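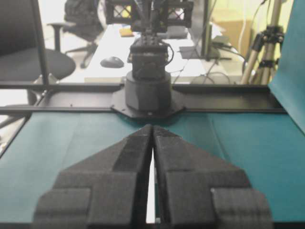 3. Course Setting and Student Workcell

3.1 Participants and schedule

The study followed the project course "Randik" during one semester, which ended in March 2019. The students worked in teams of 5, and each team had the same task: to bring two small robot arms to the point where one arm can pass an object to the other. The course was led by Bouchra Sqalli, and the laboratory sessions were prepared by Koen Coppens. Most of the students had written programs before, but few of them had worked with a real arm.

Every team kept a logbook. In total the logbooks contain 690 entries, of which 428 concern the mechanical part of the work. This share was larger than we expected when we planned the course, where the main weight was put on programming.

3.2 The workcell

Figure 1. Workcell as seen from the wrist camera of one arm, with the gripper fingers nearly closed. The opposite arm is mounted on the rail beyond the fingertips.

The two arms face each other over a table with a teal covering, and a sheet of the same color hangs at one side. We chose one color for both surfaces so that the students could separate objects from the background with a simple threshold. The arm opposite the camera is fixed to a black aluminum rail by an octagonal plate (Figure 1). The room behind the rail is bright, and this caused difficulties for several teams. A threshold that was tuned in the morning often failed after lunch, and the teams then had to decide if they would change the light, the camera settings or the code. Team Ernitz limited its image processing to the lower part of the picture, where the table covering is — a solution that two other teams later copied.

3.3 Gripper fingers

The fingers were designed by the students and made of a black material that looks like printed plastic or dense foam. In the camera view the two fingers are mirror images of each other and become narrow toward the tip. Each team could change the shape as often as it wished, but it had to repeat the full test of 200 grasps after every change. Team Budilora changed its fingers more than any other team and wrote in its logbook that the closing gap was "the first thing we look at when something is wrong." We found similar remarks by other teams, usually in the second half of the semester.

The alignment of the arms was checked by eye in the first weeks. The students closed the gripper and compared the line between the fingers with the base of the opposite arm. Team Başaran later replaced this check with a short calibration program, and the program was given to all teams before the final demonstration.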